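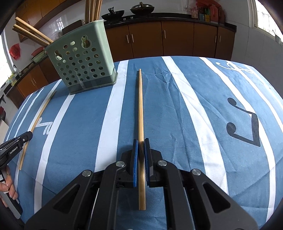 *2 min read*

**Wednesday, dye bench, June**

Second go at the walnut bath for the Tollska order. Cotton this time, the plain weave from McKinnon. Scoured last night, left to soak, wrung out at 8:15.

Weighed out 360 g dry before the scour. Label on the bolt says prewashed. It is not prewashed, the scour water came out yellow as tea. Scour everything from them from now on.

Bath:
- hulls from the Flallivden sack (the older one, top half)
- soaked overnight, simmered, strained through the old pillowcase
- no iron yet

Pot was slow to come up, the left burner is weak again. Held it just under a simmer. Stirred every few minutes until the phone rang, then not for a while, so expect blotches near the fold. Heat off at 11, left the cloth to cool in the bath.

Color after first rinse: warm tan, more pink than I want. The swatch Tollska sent back is closer to wet cardboard. Cut 2 strips off the end and tried them in weak iron. First one a quick dip, went gray brown, nice. Second one I forgot, near black and feels harsh. Quick dip it is.

pH paper has run out. Used the Skelora meter, which drifts, so I dont trust the reading and am not writing it down. Someone please order paper.

Running cost on this job so far is 1,063 with the cloth and the wasted batch from last week. Still inside the quote but a third try would eat it.

Left to do:
- [ ] rinse until clear, then dry flat in the shade, NOT on the rack by the window
- [ ] iron dip for the full piece, fresh bucket
- [ ] rub test, wet and dry
- [ ] pin both strips in the sample book, write the dip times next to them
- [ ] scrub the big pot befroe anyone does yellow in it

Spent hulls are in the covered pail by the back door. Keeping them for a weaker second bath, maybe on the wool ends. Don't toss.

4:40, rinse still running brown. Leaving it in clean water overnight.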